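设备采购与预算讨论列表 > 存档 > 按主题浏览
搜索本列表 请输入关键词 高级搜索
分类:实验设备 / 机器人末端执行器 / 年度预算

主题:回复:多指灵巧手采购方案及备件预算征求意见
发件人:Roswitha Oberholzer
收件人:设备采购与预算讨论列表
日期:2026年1月13日

Gráinne Duggan 并各位同事:

来函收悉。现就所提各项意见答复如下,请各课题组核对后反馈。

Gráinne Duggan 来函写道:
> 各位同事:
> 本年度末端执行器更新方案已阅。我组原则上同意购置多指灵巧手,但有三点请采购组说明:
> 一、方案只列整机价格,未列指尖、关节等易损件,后续维修费用由何处列支?
> 二、腕部相机的安装位置是否已定?若支架须另行加工,应一并计入预算。
> 三、Vultstead 实验区的地面既有地毯也有木地板,验收时在哪一种地面上进行拾取测试?
> 以上请于三月预算会之前答复。
> Gráinne Duggan

关于第一点,采购组同意将备件单独列项。现拟向 Cemaner 询价,内容包括灵巧手整机、备用指尖及关节组件。指尖按耗材管理,关节组件按维修备件管理,两者不得混列。备件合同期拟定为30个月,期内单价不作调整。各组如有历年更换记录,请一并提供,以便核定数量。

关于第二点,腕部相机仍按原方案安装,即由腕部朝指尖方向取景。采用该位置时,腕部外壳会占去画面下部较大面积,且因距离过近而虚焦;拇指一侧亦会遮挡最外侧手指。Bríd Keane 建议在询价单中增加可调支架选项,采购组认为可行,已请 Lukáč 就支架加工另行报价。该项费用列入“附属装置”,不占整机额度。
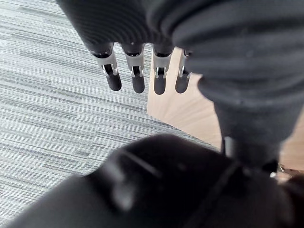 本页最后更新:2026年1月 版本2

关于第三点,图中手指下方即为地毯与木地板的交界处,地毯为灰色条纹,木地板颜色较浅。两种地面的纹理和亮度差别较大,对视觉识别与指尖接触的要求亦不相同。采购组建议验收时两种地面均应测试,并将跨越交界处的拾取列为单独项目。测试共设22个物品,由 Gobnait Mac Giolla 负责准备清单,供应商不得自行更换。

另有以下事项需各组配合:

1. 验收周期。每套设备连续运行1000次抓握后方可签收。运行期间如更换任何部件,须在记录中注明部件名称及更换时间,计数重新开始。

2. 线缆保护。腕部外露线缆应有固定措施。询价单中已增列护套与卡扣,规格由供应商提出,经本组确认后执行。

3. 反光问题。关节处银色金属支架在现有照明下反光明显。是否要求供应商提供哑光表面,请视觉组于预算会前提出书面意见。如需加价,应说明理由。

4. 经费来源。整机由年度设备费支出,备件由运行费支出。Grelolard 项目的余款为539欧元,可用于购置线缆护套,不得转作他用。

5. 旧设备处置。现有两指夹爪暂予保留,待新设备签收后再行评估。各组不得自行拆借其控制器。

如两家以上供应商的技术条件相当,评审时将优先考虑备件供货期较短者。供货期最长可接受多少周,目前各组意见不一,Fergal Ní Mhurchú 将汇总后另行发函。在此之前,请勿以个人名义向供应商作出任何承诺。

预算会定于三月召开,具体时间及会议室另行通知。修订后的预算表将作为会议附件分发,不在本列表公开。

此致

Roswitha Oberholzer
设备采购组

联系列表管理员 | 版权所有 © 设备采购与预算讨论列表 | 返回顶部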